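Search this site Go

HOUSEHOLD OPERATIONS, UNIT 4: THE COUNTER AS A WORKING SURFACE
Notes to accompany the lecture. Bring them to lab. Last year 24 of you did not.
Instructor: Kelechi Ojo. Lab sections: Isamu Amano.

1. Where we left off
Unit 3 ended with the drawer audit, and I have read all of your reports. Two people found the can opener. Please revise and resubmit by the end of March.

2. Landing, working, parking
Every flat surface in a kitchen gets used for three jobs, usually at once.
Landing: where things go when you come in with your arms full.
Working: where you chop, plate, and butter.
Parking: where things live because they have lived there since you moved in.
Trouble starts when parking eats the other two. A toaster oven is legitimate parking. It's heavy, it needs an outlet, and you use it. The bread machine your aunt gave you is also parking, and we will discuss your aunt in Unit 6.

3. Going up
Floor area on a counter is expensive and air is free. Anything that hangs or stacks is spending air. The usual case is the mug tree: one small square base, and the mugs go on pegs. Compare the footprint of the same mugs standing in a row. (Students always ask about hooks under the cabinet. Fine, if you own the cabinet. Read your lease.)
Drawback: a mug on a tree collects dust on whichever side you look at least. Rotate your stock. 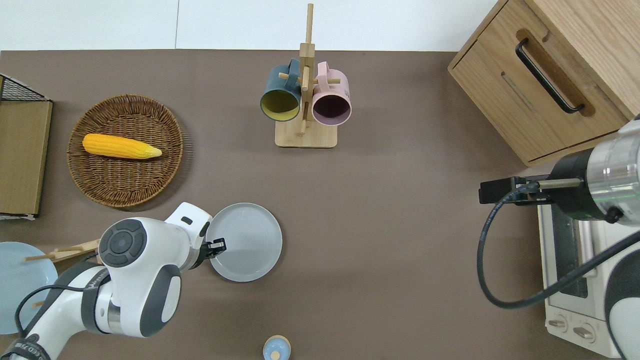 Fig. 4.1. Tabletop with mug tree, woven basket tray, toaster oven, and a plate on the working surface. One ear of corn, landed.

4. Reading the figure
Mark up your copy with L, W, and P. The toaster oven and the mug tree should give you no trouble. The corn will. It lies on the basket tray, so somebody will argue for parking, and I would ask that person how long they keep their corn. Trays are landing zones with manners. They hold the small stuff together so you can lift the lot and wipe underneath, a step which appears in every textbook and very few kitchens.
Then look at the cardboard box next to the basket. A box is a landing item on the first day. By the fourth it's furniture. In the lab kitchen we apply the Oda rule (after the old Oda Street lab, where it was needed): a box gets emptied, flattened, or defended in writing.
For the plate, write down where it would go next and what is in the way of that trip. One sentence will do. I got a page and a half from someone last year, with footnotes.

5. Lab exercise
Clear one surface at home down to bare top. Put back only what you use in 20 hours, sleep included. Leave the rest in a laundry basket and see what you go looking for.
Sketch before and after. Rulers are welcome, perspective is optional.
Isamu collects the sketches in Room 762. He does not accept them under the door.

6. Reading
Mokus packet, sections on reach and clearance. Skip the part on islands, none of us has one.
Tutance workbook, the counter exercises.

Next unit: the refrigerator door, and what you think is still good in there.

4 comments 20 shares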